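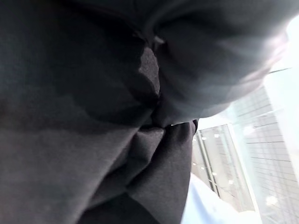 Why does cloth fold?

Take a sheet of paper and drop it on a bed. It stays almost flat. Drop a jumper next to it and the jumper falls into a heap of bumps and dips. Both are thin sheets. The difference is in how they are built.

What cloth is made of

Cloth is made from yarn, and yarn is made from many short, thin hairs called fibres, twisted together. In woven cloth, such as a cotton sheet, the yarns cross over and under each other in straight lines. In knitted cloth, such as a jumper, one yarn is bent into rows of loops, and each loop is pulled through the one below it.

Loops can change shape. Pull a knitted sleeve sideways and the loops become wide and short. Let go and most of them return to where they were. This is why knitted cloth stretches and why it bends easily in every direction.

Paper is made of fibres too, but they are pressed flat and stuck to each other. They cannot slide. When paper is forced to bend sharply, some of the fibres are damaged and a line is left behind.

Folds and creases

A fold is a place where cloth bends over. A thick, soft cloth makes wide, round folds, and a thin one makes small, sharp folds. A crease is a narrow line where the bend is tight. Ironing uses heat and pressure to set the fibres in a new position, so it can remove a crease or make one.

Why the dips look darker

Dark grey cloth is the same colour all over if it was dyed evenly, but it does not look the same all over. The raised parts face the light and send more of it back to your eyes. Light has trouble getting into a deep fold. The little that gets in strikes the sides several times, and the cloth absorbs some of it each time. The bottom of a deep fold can look black.

Fuzzy cloth

Fleece starts as a knitted cloth. A machine with small wire hooks brushes the surface and pulls up the ends and loops of the fibres. This layer is called the pile. It holds still air, and still air is slow to carry heat away from your body.

Try it yourself

You need a handkerchief, a sock, a sheet of paper and a torch.

1. Hold each one by a corner and let it hang. Which makes the roundest folds?
2. Drop each one on a table. Measure the height of the heap with a ruler.
3. Darken the room and shine the torch from one side. Look for the darkest place.
4. Move the torch to the other side and look again.

Write your results in a table with one row for each material.

Words to know

Fibre: a very thin hair of material.
Yarn: fibres twisted into a long thread.
Pile: the raised, fuzzy surface of a cloth.

Text: Hanne Pelkonen
Checked by: Mahmoud Ashour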